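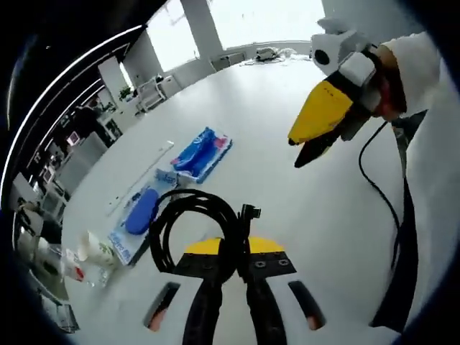

ファイル転送ソフト「Fakico」に新版 途切れた受信を続きから再開、古いパソコンにもやさしく

2024年8月14日(水)

大きなファイルを受け取っている途中で回線が切れてしまい、また最初からやり直し。そんな経験をお持ちの方は、きっと少なくないことと思います。夜のうちに終わるだろうと思って寝て、朝起きて画面を見たらエラーの表示だけが残っていた、というあの何とも言えない気持ちは、長くパソコンを使っている人ほどよくご存じではないでしょうか。

そうした方にとってうれしい知らせが届きました。ファイル転送ソフト「Fakico」の新しい版が、開発元のGarntonから本日公開されたのです。5月に試用版が出てから、正式版はまだかまだかと待っていた方も多かったはずで、編集部にも読者の方から何度かお問い合わせをいただいていました。

今回の目玉は、なんといっても受信の再開機能が作り直されたことです。これまでの版にも再開のボタンはありましたが、パソコンの電源を落としてしまうと途中までの記録が失われ、結局は頭から受け取り直しになる場合がありました。新版では記録をこまめにディスクへ書き出すようになり、電源を切ったあとでも、翌日あらためて起動すれば続きの部分から受信が始まるそうです。途中で保存先のフォルダーを移してしまったときも、一覧の項目を右クリックして新しい場所を選び直せば、そのまま続けられるとのことでした。

同時に登録できるファイルの数は50件までに増えました。旅行の写真をまとめて家族に送りたいとか、古い録音を少しずつ整理しているとか、そういう使い方をしている方には、地味ながらありがたい変更だと思います。待ち行列の順番はマウスで引っぱって入れ替えられ、急ぎのものを先頭に持ってくるのも簡単です。時間帯ごとに速度の上限を決めておく機能も付いたので、夕食のあとに家族が動画を見ている間は控えめにして、みんなが寝静まってから一気に、という設定もできるようになりました。

対応する言語も2つ増え、日本語の表示もあちこち手直しされています。前の版では「再試行」と「再開」がどちらも同じ訳になっている画面があって、どちらを押せばよいのか迷うという声が寄せられていましたが、今度はきちんと区別されています。こういう細かいところに気を配ってもらえると、使う側としてはなんだかほっとしますね。

インストール用のファイルはおよそ91メガバイト。前の版より少し大きくなったものの、起動したあとの動作はむしろ軽くなったと開発元は説明しています。編集部の古いノートパソコンにも入れてみたところ、設定画面の切り替えで待たされることもなく、気持ちよく動いてくれました。

なお、ブラウザーとの連携には、これまでどおり別配布の拡張機能「Khalaf」が必要です。こちらも同時に更新されていて、古い拡張機能のままではリンクの受け渡しがうまくいかないことがあるため、両方そろえて新しくするよう案内が出ています。拡張機能の更新後は、ブラウザーを一度閉じて開き直してください。

試用版で報告された不具合は407件にのぼり、その多くが今回の正式版で直されました。残っているものとしては、外付けドライブを保存先にしたとき、まれに残り時間の表示が正しく出ないという症状が挙げられています。受信そのものには影響がなく、次の小さな更新で対応する予定だそうです。

新版は、個人で使う分には引き続き無料です。すでにお使いの方は、メニューの「更新を確認」から今の設定を残したまま切り替えられます。初めての方は、公式の配布先のほか、ミラーサイト「Skosurholm」からも入手できます。公開直後は配布先が混み合うことも考えられますので、お急ぎでなければ、少し時間をずらしてのんびり試してみるのもよいかもしれません。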